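Convocatoria de participación: personal de preparación y devoluciones de calzado

Publicada el 2026-06-02

Roltex, en colaboración con Pernholm, abre una convocatoria dirigida al personal de manipulación de calzado para participar en el estudio Skesitus, dedicado a la introducción de pinzas automatizadas en los puestos de preparación y a sus efectos sobre el trabajo diario. Se ofrecen 57 plazas.

Objeto del estudio

Las personas seleccionadas realizarán tareas de manejo de calzado en mesa con pinzas de mano. Los movimientos registrados servirán para programar los futuros puestos automatizados. Se recogerá además, mediante entrevista, la opinión de cada participante sobre ritmos, posturas y reparto de tareas.
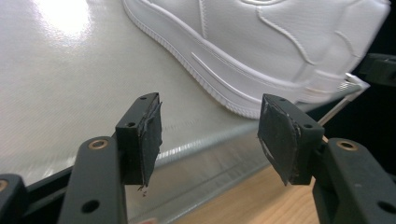
En la sesión informativa de mayo, Leire preguntó si quien enseña el gesto a la máquina conservará después su puesto, y pidió que la respuesta constara por escrito. Consta en los siguientes términos: la participación no podrá invocarse como motivo de amortización, traslado ni cambio de categoría, y el personal de los puestos que se automaticen tendrá preferencia para las funciones de supervisión, ajuste y control de calidad.

Requisitos

Experiencia mínima de un año en almacén, taller o devoluciones.
Disponibilidad en turno de mañana o de tarde.
No se exigen conocimientos de robótica. La formación inicial corre a cargo de Leemans y computa como tiempo de trabajo.

Condiciones

Compensación bruta de 1.604 euros por el ciclo completo, o de 739 euros por el ciclo reducido. El abono se efectuará al término de cada ciclo. Las grabaciones no se utilizarán para evaluar el rendimiento individual.
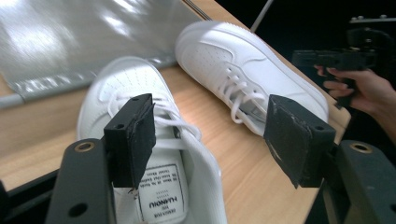 Según Anselmo, lo que más cansa es repetir el mismo agarre durante todo el turno, y convendría que la máquina empezara por ahí y dejara a las personas la revisión. Su propuesta se ha incorporado al guion de las entrevistas.

Solicitudes

Las candidaturas se presentarán en la oficina de personal de Roltex, con currículo y una carta breve en la que se indique el ciclo preferido. La representación de la plantilla recibirá copia de la relación de admitidos. La participación es voluntaria y podrá interrumpirse en cualquier momento, con abono de la parte realizada.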